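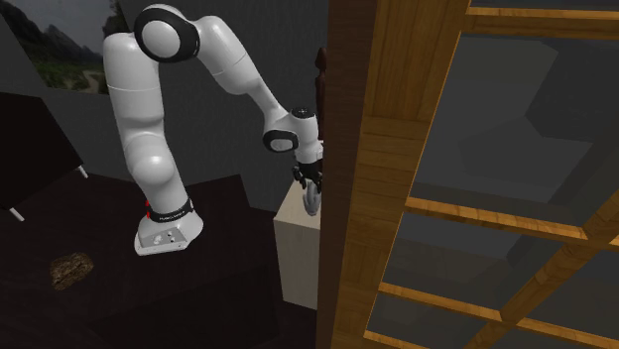
Fig. 1. A white robot arm and a wood-framed structure with glass panes (computer rendering).

Buying and Selling Household Goods
Handout for Unit 14: Reading the Furniture Listing
September 22, 2026

Last unit we looked at who gets paid when a used chest or cabinet changes hands. This time we read what the seller writes. My advice is to treat each line of a listing as a claim that somebody would have to back up if asked, and then to notice how few of them anybody asks about.

1. Words that say less than they seem to

"Solid wood." Often true of the legs and the drawer fronts. The sides, the back and the drawer bottoms may be something else. Some sellers mean that no part is particleboard, others mean that the piece feels heavy. Unless the listing names the parts, you have learned very little.

"Antique style." The second word cancels the first. Nothing about age has been promised.

"Hand finished." A person wiped, sanded or sprayed it at some stage. That covers nearly all furniture ever sold.

"Estate piece." It came out of a house. So did the rest of them.

"Rare." Compared with what? If a seller has counted surviving pieces, ask for the count. I have yet to be given one.

2. The Tullon sideboard

Our main reading is the pair of listings for a Tullon sideboard, both in the course packet. The first, from a dealer in Kinow, asks $2000 and calls the piece "an early Tullon, fully original." The second is from the private seller who sold that same sideboard to the dealer for $495 the November before. Her listing says the handles were replaced and one door was rehung.

Some students want to call the dealer a liar and stop there. I would hold off. He may have found old handles that match. He may never have read her listing. But "fully original" is a strong claim with no evidence offered for it, and the price leans on it heavily. Had he written "handles may be later," I doubt he would have asked the same amount.

Note also the word "early." Early in the life of the firm? Early in the run of that model? The maker's label is described and no date is given for it.

3. Certificates

Hirnex, the appraisal service in the packet, will issue a certificate for $145. Read the back page before you let the front page impress you. The value given is for replacement – the cost of buying a similar piece at retail – and the appraiser worked from photos sent in by the owner. A replacement value is fine for an insurance form. It tells you next to nothing about what a buyer will hand over, and people mix the two up constantly, sometimes on purpose.

The appraisal is also paid for by the person who hopes the number is high. I don't say the number is wrong. I say we should want a second one.

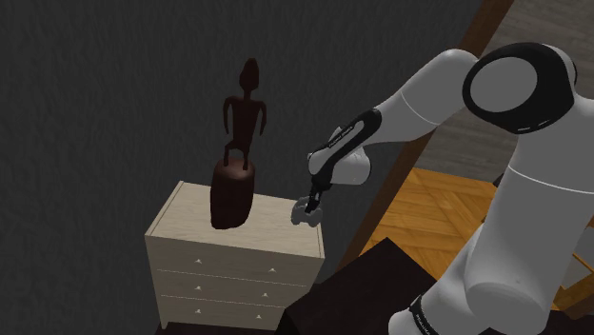 Does a maker's label prove who made a piece of furniture?
A label is one piece of evidence and can be moved from one piece to another, so check it against the construction, the hardware and any sales records.

4. Stories that come with the piece

Family history is the weakest evidence we handle and the most pleasant to listen to. A great-grandparent carried it across an ocean, or got it from a hotel in Pap when the place closed. Parts of such stories may well be right. What tends to slip is which object the story belongs to. A household with two chests and one good story will end up, after a couple of generations, with the story attached to whichever chest survived.

Ask when the story was first written down. A bill of sale or a dated letter can be checked. If the answer is "we always knew," write that in your notes and give it no weight in the price.

5. For next time

Bring one listing of your own choosing, printed. Underline every claim in it. Next to each, write what document or physical detail would settle the matter, and whether the seller offers it. Leave the margin blank where nothing could settle it – "charming," "timeless" and so on.

Please don't use the Tullon listings again. Reading: packet sections on drawer joints and on replaced hardware. The second is badly organized, but the table at the end is worth your time.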